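Savari Returns for a Second Season

When the first season of Savari reached viewers last August, its producers at Kobori expected a modest audience for a drama set in a remote harbor town. The closing episode left the ferry pilot Kultby stranded at the lighthouse and the fate of the town unresolved. The new season opens that same night.

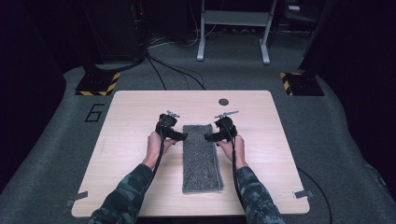

Series creator Gifty Lamptey has kept the second season to a smaller scale. Most of the story now takes place inside the pilot's house, and its tension comes from long conversations between two sisters who no longer trust each other. Lamptey asked her designers for plain rooms and muted colors - a light wooden table with rounded corners, a gray carpet, little else - so that attention would stay on the performers. The approach suits the material, although the middle episodes move slowly.

The score, recorded at Clokico before an invited audience of 600, is the season's strongest element. It is used sparingly, and the final hour has almost no music at all.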